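# Stage Movement II: Handout for Unit 2

## Entrances, Exits and the Use of Depth

This handout accompanies the second unit of the course and should be read before the Friday studio session. Students are expected to bring a printed copy, marked up in pencil, and to wear shoes in which they can turn safely.

### 1. The entrance as information

An audience begins to read a character before the first line is spoken. Speed, direction and the point at which the performer stops all carry meaning, and they do so whether or not the performer has chosen them. An actor who walks quickly to center and halts has told the house that the character knows the room. An actor who stops one step inside the doorway has told it something quite different, and the opening line will be heard accordingly.

For this reason the course treats the entrance as a unit of text. It is to be scored in the same way as a speech: where it starts, where its weight falls, and where it ends. The entrance normally ends at the first full stop of the body, which may come well after the first words.

Refer to the scene from *Kurport* distributed in Unit 1. Marta's entrance is marked only "she comes in." Prepare a version in which she has expected to find the room occupied, and another in which she has not. The dialogue must remain unchanged. 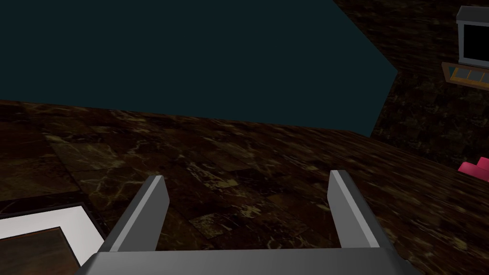
Zyanya Ocampo objected in last term's discussion that scoring an entrance so closely leaves the performer nothing to discover on the night, and that her own best entrance in *Kurport* had come when she forgot the score altogether. The objection is a serious one and is discussed in the Robles reading. The position taken in this course is that a score may be forgotten usefully only after it has been learned. Students who disagree are welcome to argue the case in their journals, with reference to a specific rehearsal.

### 2. Terms used in studio

- **Cross:** any movement from one area of the stage to another. A cross is taken on a line, before it or after it, and the choice must be noted in the script.
- **Counter:** a small adjustment made by one performer to rebalance the stage after another has crossed.
- **Open turn:** a turn made toward the audience.
- **Closed turn:** a turn made away from the audience. It is used sparingly in this unit.
- **Hold:** a stop with intention. A hold has a length, and the length is agreed in rehearsal.

### 3. Working upstage

Depth is the dimension that new performers neglect most often. Lateral movement is easily seen and feels active, so scenes tend to flatten into a line parallel to the front row. A performer placed far upstage appears smaller and more exposed, and every step forward from that position gains weight.

Set pieces affect this considerably. Furniture gives the performer a reason to travel and a place to finish, but it also attracts the eye when no one is near it.
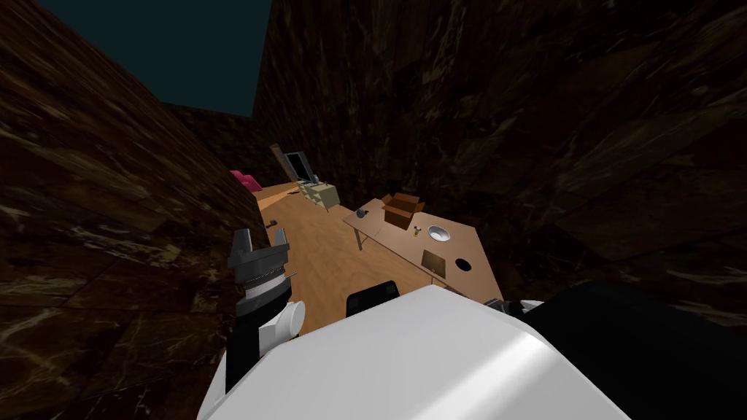

Blocking for a deep, narrow set should begin from the upstage end. Place the final position of the scene first, then work backward to the entrance. Where the walls run close on either side and the furniture is gathered at the far end of a wood floor, as in the room shown, the long approach becomes the principal event, and the dialogue should be distributed along it with care. Avoid speaking on every step. Choose the lines that deserve a hold, and let the rest be carried by the walk.

Evaristo Orozco's essay on the Elar production is assigned for this section. Pay particular attention to page 121, where he compares the rehearsal score with the blocking that reached the stage.

### 4. Assignment

Working in pairs, prepare the Marta scene in both versions. Each pair will submit:

1. A ground plan, drawn to scale, with all crosses numbered.
2. A scored script showing crosses, counters and holds.
3. A journal entry by each partner on one choice that was tried and abandoned.

Scripts and plans go to Refugio Esquivel before the studio session begins. Late plans will be read but will not be discussed in class. Pairs needing extra rehearsal space should sign up on the sheet outside the Pretau Studio; bookings are limited to two hours.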